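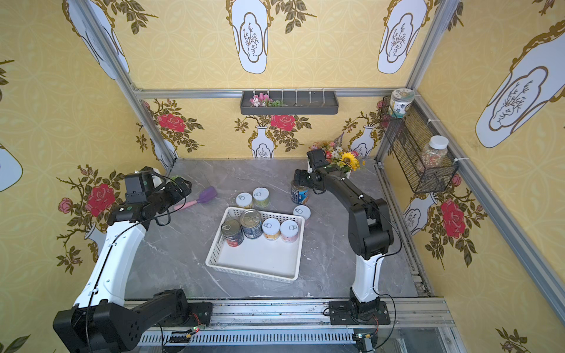

Yellow wallpaper with the red roses and white vases

Hanging patterned wallpaper in a small room, where do I start?
Posted by Jandomum, 11 June 2026

Hi all, I've fallen hard for a big old-fashioned pattern like this one and want to do our sunroom in Mostyn with it. Yellow background, big red roses, the lot! My partner thinks it'll be too much but he got to choose the couch, so. The room is tiny and I've only ever painted. The rolls are $111 each and I've budgeted for 3. Do I start in a corner? And what happens to the pattern when it gets there? I don't want half a vase over the door.

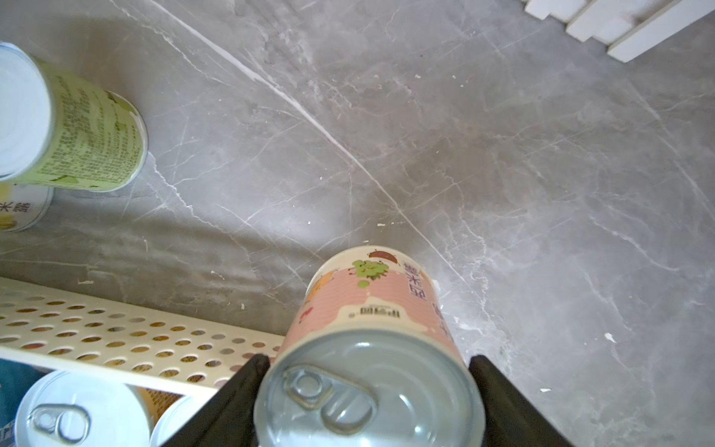

Oh, and the walls were painted in February with a low sheen from Iltel, if that matters. Do I have to sand the whole thing? Happy to hear from anyone who's done this without crying.

Jancombe
Don't start in a corner, they're never straight. Measure out from it one roll width less a centimetre or so, draw a plumb line there with a level and hang your first drop to that. The spare bit wraps around onto the next wall, then you cut and overlap slightly. The pattern will be a smidge out in the corner and you'll stop seeing it after a week.

Check the pattern repeat on the label before you buy. With big roses and vases it could be 60 cm or more, and you lose a fair chunk of every drop lining it up. Three rolls sounds skinny to me, even for a sunroom. Get them all from the same batch too, as the colour can shift between batches and yellow is shocking for it. Our hallway came to $1,060 all up because I had to reorder the lot.

Low sheen wants a light sand, a wipe down and a coat of wallpaper size. Let it dry properly.

Papered_Over
just do one wall, looks better anyway

Sunroom Sally
I'd go the full room! Ours has been up two years and I still grin walking in. Put your last join above the door, where it's a short piece and any mismatch is up high. And change your blade every couple of cuts, a blunt one rips damp paper like you wouldn't believe.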